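Inner ring turning on the shaft, again
Forum > Bearings, shafts and seals

aldana_r
Belt driven extractor fan, 936 rpm, two deep groove bearings in cast housings. Drive end one keeps creeping. Pulled it Thursday and the seat is polished with that brown rust powder on the shoulder. Second bearing in nine months. 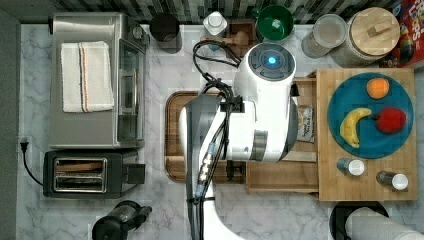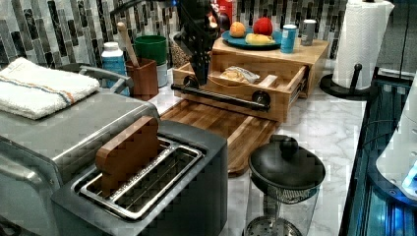

Shaft mics up 7 microns under at the drive end, the other seat is bang on. Outer ring still tight in the housing, no marks. Belt was tensioned by feel by whoever had it before me so no idea what load it's seen. Do I get the seat built up and reground or is retaining compound good enough? Want it running again before the end of November.

Aldana Rivadeneira
Maintenance, Villca site

widholm_fitter
Under what? Under nominal, or under bottom limit on the drawing? Big difference.

aldana_r
Sorry, under bottom limit. Drawing calls for a light interference. So it's a slide fit now more or less, I could push the old ring on by hand.

widholm_fitter
Then there's your answer. Belt pull points the same way all the time, shaft turns, so every bit of the inner ring goes through the load once a rev. That ring has to be tight. Slide fit and it WILL walk round. Regrind.

oldpulley
Regrind on its own makes it smaller! Needs metal on first. Spray or plate, then grind.

widholm_fitter
Yes obviously build up then grind. Typing with one thumb here

AlbyW
Going to disagree with the panic a bit. For a gap that small a decent retaining compound is fine, it's what the stuff is for. Clean, clean, and clean again, degrease shaft and bore, thin coat, let it cure properly before the belt goes on. Did one on a Kimier blower and it was still going when I left the place.

But I'd want to know why it's undersize in the first place. Ground wrong or worn by the creep? If you never measured it when the first bearing came off you dont know.

aldana_r
Not measured first time, no. My fault. It was a night job and it just got a new bearing and went back on.

oldpulley
Compound is a bodge. Next person has to get the heat on it to shift it and they won't know it's there. Seen a shaft scored end to end by someone dragging a bearing off cold.

AlbyW
So write it on the job card. Or paint pen on the housing. A bodge is centre punching the seat, and I bet half the people on here have done it.

oldpulley
Not in years!!

prakusport_mark
Anyone going to ask about the balance? If the impeller's caked up you've got a load going round with the shaft as well as the belt pull. Rotating load and it's the OUTER ring that wants to creep, not the inner. So if the outer's clean in the housing I'd say belt load is winning by miles, maybe far too much of it. Over tight belt on a loose seat, that would do it on its own.

widholm_fitter
Good point that. Rusty powder is fretting so it's been micro slipping for a good while whatever the cause.

aldana_r
Impeller was cleaned at the last stop, vibration readings were low on both ends. Belt though, yeah. It was like a guitar string. Didn't have the gauge with me.

prakusport_mark
There you go. Set it with a gauge to whatever the belt maker's sheet says for your span, run it in, check it again after a shift or so. And look at whether someone's fitted a smaller motor pulley than it should have, smaller pulley means more pull for the same power.

AlbyW
Also is the drive end your fixed bearing or the floating one? If both outer rings are jammed up against something then the shaft grows a touch when warm and loads them both sideways. Wont cause creep by itself but wont help. Loose inner plus side load, you get the shoulder rubbed like you describe.

aldana_r
Drive end fixed. Far end floats, or is supposed to, there's a gap at the cover. Will check it moves.

widholm_fitter
Don't just look at the gap, push it. Had one with a lovely gap and the ring rusted solid in the bore.

aldana_r
Ok so plan. Compound for now with a note on the card, belt set with the gauge, check far end slides. Spare shaft ordered so the old one can go off to be sprayed and ground after. Does the inner need more internal clearance if it's glued and not pressed?

AlbyW
Other way if anything. Pressing on stretches the inner ring and eats some clearance, glue doesnt. Keep the same clearance class as what came off and you'll be fine.

oldpulley
Still say bodge but at least there's a shaft coming. Mic the new one before you fit it, seats AND shoulder. Don't trust the label.

aldana_r
Will do. Far end is sliding by the way, just went and pushed it. Bit stiff, cleaned up with a scotch pad. Motor pulley is nearly the smallest in the belt maker's table so thats getting looked at aswell.

Alby Wihongi (AlbyW)
Post the seat sizes when the new shaft turns up, be interested to see them.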